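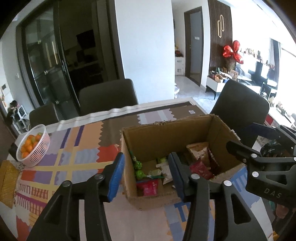

Drotis Open: Competitor FAQ

Who may enter?
Skaters registered with a member club who have passed the level test for their event by the end of August. Entries are capped at 36 per event.

How is practice ice assigned?
By draw. Each group receives one session on the main rink at Weltness Arena and one on the training rink. Unused sessions are not refunded.

What music format is required?
One file per program, with no silence longer than two seconds at the start. Bring a backup copy to the rink.

When are planned elements due?
With the entry form. Changes are accepted at the registration desk until 6 p.m. on the day before the event.

How is the starting order set?
Short program: open draw. Free skate: reverse order of short program placement.

Can a result be appealed?
Only for errors in calculation. Submit the form to the referee before the awards ceremony. Judges' marks are not reviewed.

How many spectators does the arena hold?
The main rink seats 2,000. The training rink seats 600 and is closed to the public during practice.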